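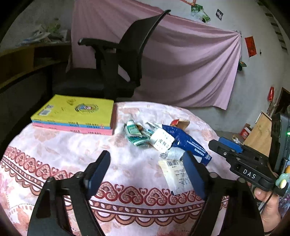

Fig. 3. Round table with printed cloth, books stacked at the rear, small packages not yet sorted.

3 Clearing and sorting the table top

3.1 Before you start

This section applies to round tables fitted with a Firnico cloth and used for mixed storage: books, packets, small bottles, bags. For bare table tops, go to section 2.

You will need:
One Storken tray, shallow type
One lidded box for sachets and packets
A soft dry cloth
A waste bag

CAUTION: Do not pull the tablecloth to bring items closer. Bottles may tip and the cloth may slide off the far side.

3.2 Sorting the loose items

1. Leave the book stack where it is. Work on the loose pile first.

2. Take out any bottle lying on its side. Check that the cap is closed, wipe the bottle and stand it in the tray.

3. Lift the larger bags off the pile one at a time. A glossy bag, such as the dark blue one in Fig. 3, can hide smaller packages behind it. Open each bag and check the contents before folding it.

4. Separate the packets into sealed and opened. Place sealed packets flat in the box with the printed face up.

5. Fold the top of each opened packet twice and fix it with a clip. Discard any packet with no readable date.

6. Put empty wrappers in the waste bag. Feel each crumpled wrapper before discarding it.

7. Place rolls of plastic in the drawer, with the loose end tucked in.

Note: Packets labelled in a language you do not read should be kept together in one row of the box. Do not tip the contents into another container, as the instructions will be lost.

3.3 Books

8. Check that the largest book is at the bottom and that the spines face the front of the table. In Fig. 3 the order is yellow, blue, pink from the top down.

9. Keep the stack at least 22 cm from any bottle. If the table is too small for this, move the books to a shelf.

10. Do not peel barcode labels from covers. The print may lift with the adhesive.

3.4 Resetting the cloth

11. Move the tray, the box and the books to another surface.

12. Shake the cloth outdoors and lay it back with the decorative border level around the edge of the table. Smooth from the centre outwards.

13. Return the books first, then the tray. Store the box in a dry cupboard.

If the cloth is marked, see section 5, Washing and pressing.

Firnico Table and Linen Guide, revised Oct 13, 2019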